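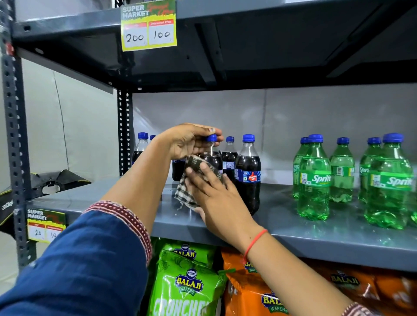
Debora Leone had one condition before she would talk to me about the bottle thing, and it was that I wouldn't call it a crash. "Crash makes people think of software," she told me over a pretty bad video line. "The software kept running. I wish it had crashed!"

Fine, so it was a shove. Debora runs testing at Skesora, where they're building an arm that dusts grocery shelves, and back in March their second prototype (the team calls it Ustell) pushed 8 full bottles of soda off a practice shelf and kept wiping as if nothing had happened. I'd heard three versions of this by the time I got hold of her, one of them with a fire in it. There was no fire.

I asked her to start with the job itself. I figured wiping a bottle was the easy bit, and she laughed at me.

"Go watch anybody do it," she said. "One hand has the cloth and the other one is busy the whole time. It holds the cap, or it gets out of the way, or it's ready in case something tips. You've got plastic bottles standing close together under another shelf, so you can't come in from the top very well. And you're pressing on them, which is a silly thing to do to something tall on a slick metal surface."
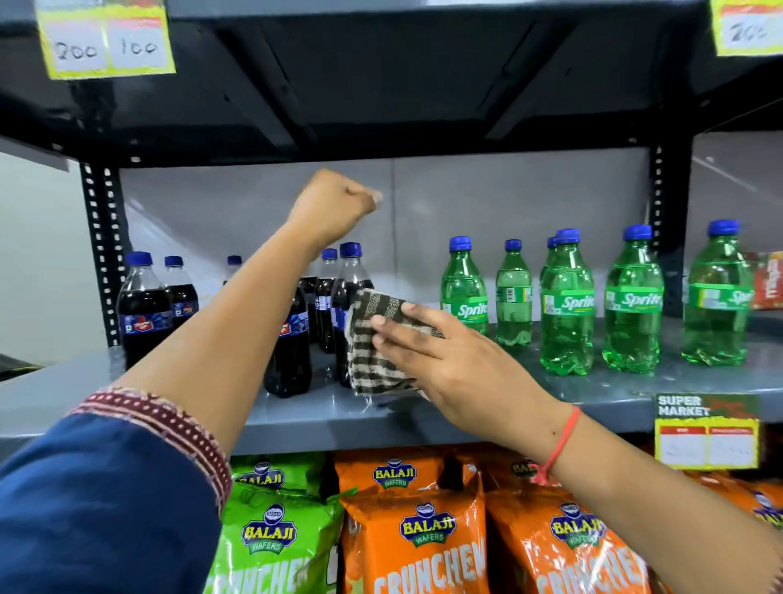 Wiping along the soft drinks by hand, with the cloth between the cola and the Sprite.

Ustell has two arms as well. One grips the cap, the other wipes, and a force sensor in the wiping wrist tells it how hard it's pushing. That sensor is where things went bad. The cable to it had been rubbing against a bracket inside the elbow, and when the arm reached far enough forward the signal dropped out. The controller was supposed to stop right there. What it did was hang on to the last good number, which happened to be a nice gentle one, and push harder to get up to the pressure it wanted.

"So it thinks it's barely touching," Debora said. "It leans in. Still barely touching, it thinks. It leans in some more, and the whole front row is moving sideways."

How long did that go on? "Two seconds. Watch a clock, it's a long time."

Her colleague Thắng Thái was standing beside the bench and hit the stop button. He got a soaked shoe out of it and no injuries, but Debora went quiet for a bit when we got to this part. He'd been reaching toward the shelf a minute earlier to straighten a price card, inside the taped line, and at the time they let people do that while the arms were live. They don't now.

I wanted to know why the stop never kicked in. There was a check for a dead sensor, she said, and it worked, it just waited until the signal had been gone for a full second without a break. The bad cable kept flickering back on, and every flicker reset the timer. When they went through the log afterward they found 1343 dropouts from that one afternoon, all of them too short to count.

"Tianyou found those," she said. "He'd asked for a graph of them weeks before, and I said we'd get to it. You can print that." 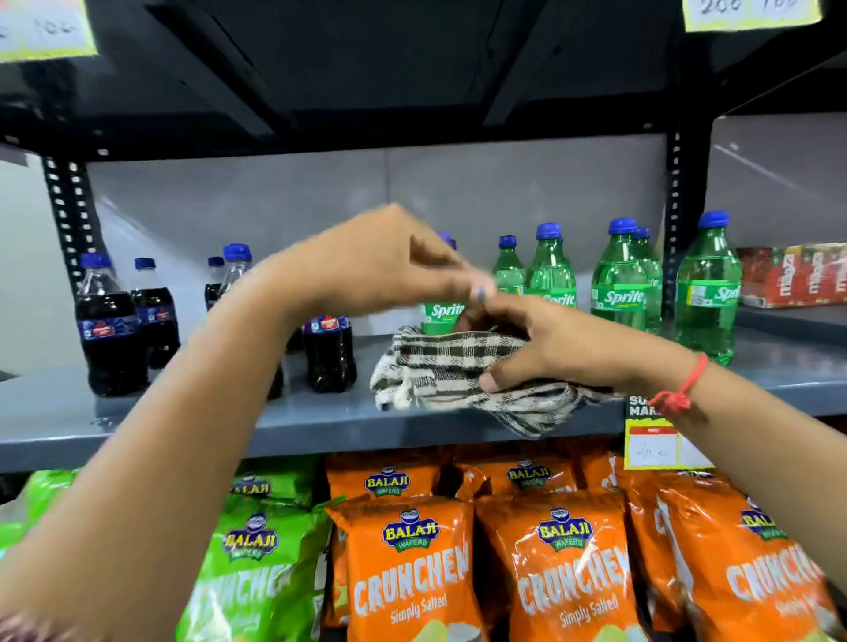 The fixes sound almost boring, and she was happy about that. The cable takes another route through the elbow. Any gap over 150 milliseconds stops both arms, and a person has to walk over and reset it. There's also a cap on how far the wiping hand can travel past the spot where it expects to meet the bottle, no matter what the sensor claims. That last one came from Reto Gruber, who used to work on packaging lines and apparently can't believe it wasn't in there from day one.

They lose time to it, of course. The arms stop a lot more now, sometimes over nothing, and Debora admitted there's been grumbling about it (she wouldn't say from whom, and I did try). A cloth corner can catch on the edge of a shelf and that's enough to set it off.

I asked if she'd trust it in a real store with customers walking by. "Not with customers, no. After closing, with one of us there, yes, I think so." They've been talking to a shop in Bornorura about doing just that, though nothing is signed and she didn't want to give me a month.

And the cola? It got under the bench and into a power strip, which I suspect is how the fire got into the story. They had to throw out the power strip. Thắng's shoes are still sticky, according to Debora, and he still wears them to work.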